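STORKHOLM READERS AND WRITERS SOCIETY
Minutes of the Programming Meeting
Held 10 February 2022, Upstairs Room, Dekker Library

Present: Mirjam Prins (Chair), Jelle Van Loon, Anouk Bosman, Evanthia Xenos (Minutes)
Apologies: Stijn Boersma

1. Minutes of the previous meeting
The minutes were accepted as circulated, subject to one correction: the title of the autumn book should read "The Salt Ledger". Moved A. Bosman, seconded J. Van Loon. Carried.

2. Historical fiction series
Mr Van Loon reported that the publisher, Stamance, has agreed to supply 30 copies of the March title, a novel set in a Baltic trading house, at the trade discount. The copies will be lent to members under the usual arrangement, with a loan period of three weeks. Members reading the large-print edition should note that its chapter numbering differs from the paperback and that the discussion guide follows the paperback.

Ms Bosman asked whether the guide should include the translator's afterword. It was agreed that it should, with permission to be sought from Stamance in writing.
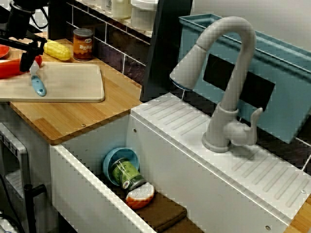

The discussion guide for the March title will run to four pages and will be organised by household, following the structure of the novel itself. Ms Bosman has drafted the section on the merchant's kitchen, where most of the second part takes place, and proposed that it open with the ordinary objects of the room. A cutting board with a long red vegetable lying at its side, or a utensil with a light blue handle, would give readers a present-day point of comparison before they turn to the inventory in chapter nine. The Chair supported the approach and asked that the section be kept to a single page.

Action: A. Bosman to circulate the full draft to members of this meeting.

3. Short story competition
The Chair tabled the entry conditions. The word limit will remain at 3034, the figure inherited from the founding bequest, and will again exclude the title. Entries must be unpublished and may not have been submitted elsewhere. The first prize is set at $700.

Last year's competition drew 56 entries. Mr Van Loon noted that the reading load fell heavily on two judges and moved that a third be appointed. Seconded E. Xenos. Carried.

The theme will be "At the Table". A proposal to open a separate category for memoir was discussed and deferred – the Chair wishes to hear from Mr Boersma, who judged memoir for the Drelex Prize.
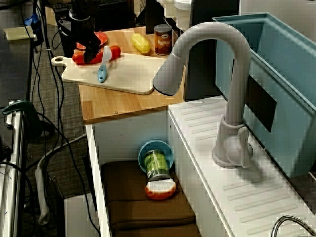
Competition theme, "At the Table": toy hot dog on a cutting board, with toy corn and a can labelled "Beans".

4. Author evening
Ms Xenos reported that the author of the March title is willing to take part by video link. The preferred format is a reading of fifteen minutes followed by conversation with a member of the Society. Mr Van Loon was nominated as interlocutor and accepted.

Questions from members are to be submitted in writing beforehand. The following was received by the Secretary and answered at the meeting. It is recorded at the member's request. 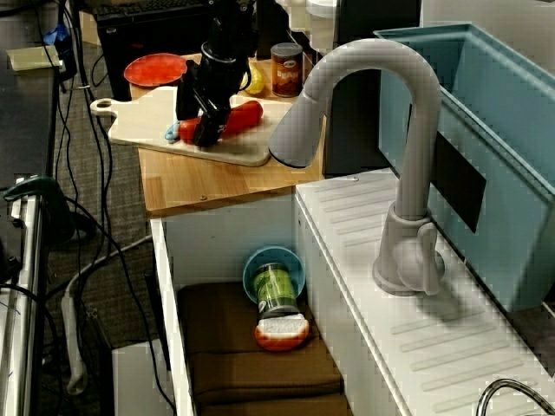
May members bring a guest to the author evening if the guest has not read the book?
Guests are welcome whether or not they have read the book, provided the member gives the guest's name to the Secretary when reserving a seat.

5. Other business
Two damaged volumes have been withdrawn from the lending shelf. Ms Prins will enquire about replacements.

The meeting closed at 8:40 p.m. The next meeting will be held in March, on a date to be confirmed by the Chair.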